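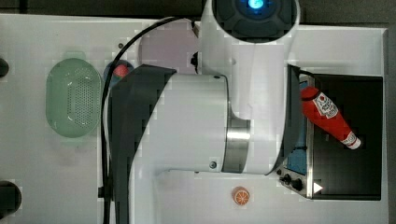
Worktop with the toaster oven on the right and the green colander on the left.

Small toaster oven on a white worktop: clearance and where to put the colander

Posted by Randen_flat, 11 posts

I have a short run of white worktop that has to hold a small black toaster oven, an oval colander and a round bowl. The oven sits at the right-hand end. The colander is left out on the other side, as it is used daily and the cupboard below is full. The manual is missing and the rating plate is worn, but I can make out 2272 as part of the model number. What gap should I leave on each side, and is it safe to keep the colander on the same surface?

hisbridge_tenant

Without the manual, work to a cautious figure. I leave 80 mm at each side and more at the back, with nothing on top. The outer casing of a small oven gets hot enough to damage some materials, so the distance to the colander matters more than the distance to the bowl. Opposite ends of the worktop is fine.

Check the door as well. It drops forward on most small ovens and needs clear space in front when open. Measure with the door down. Keep the mains lead away from the casing and do not run it behind the oven if it would be trapped against the wall.

If the worktop is laminate, put a heatproof mat under the oven. The feet on mine are short, and after a winter of use there was a faint yellow patch underneath that has never come out.

Cárdenas

just put it on a shelf, frees up the whole side

Trarkberg

I would not use a shelf unless it is rated for the weight and open above. Heat collects under a cupboard or second shelf.

On the colander: drain over the sink and let it dry before it goes back. A wide perforated base holds water in the holes, and it will drip on the worktop for a good while. A folded tea towel under it deals with that. I store mine inside the bowl when both are dry, which takes up one space instead of two. An oval one may not sit level in a round bowl, so try it first.

Let the oven cool for roughly 30 minutes before wiping the casing. Damp cloth, no abrasive.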